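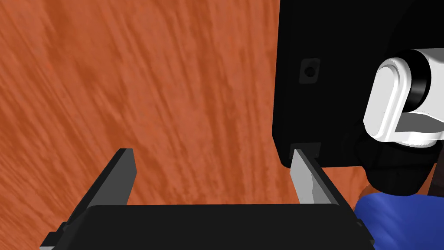

Wrist view from a simulated test cell, two-finger gripper open over the wood-grain table.

August
By Signe Blöndal

Gripper comparisons should begin with the wrist camera and leave payload for later. I have held this view since our group at Bielecka spent the summer choosing between two parallel-jaw units, the Flirkik and the Wurnmont, for a two-arm cell.

On paper the Wurnmont wins. It closes faster and holds more. We ran 500 simulated picks with each gripper, same controller, same wrist camera, same start poses. The Flirkik completed 986 of the 1,000 approach segments, two per pick, without a replan. The Wurnmont completed 573. Grip force played no part in that difference. Its wider fingers hid the target late in the approach, and the pose estimate drifted.

A render like the one above shows the geometry that a data sheet leaves out. The gripper body takes up the bottom of the view. A large black object fills the upper right, and the tip of the right finger comes up almost to its lower edge. The white wrist of another arm overlaps the same region. What remains for the vision code is mostly table – and plain wood grain is a poor reference for position.

Witold Szulc objects that simulation flatters thin fingers, which bend under load on real hardware. He is right about the bending. It can be measured on a bench in some 40 minutes, and it can be corrected in the controller. A blocked view can't be corrected there.

Vendors should publish an occlusion map for each finger set, at several openings and at least two camera mounts. Until they do, buyers should render their own before asking for a quote. Ours took Aleksandra Lis one afternoon, mount offsets included.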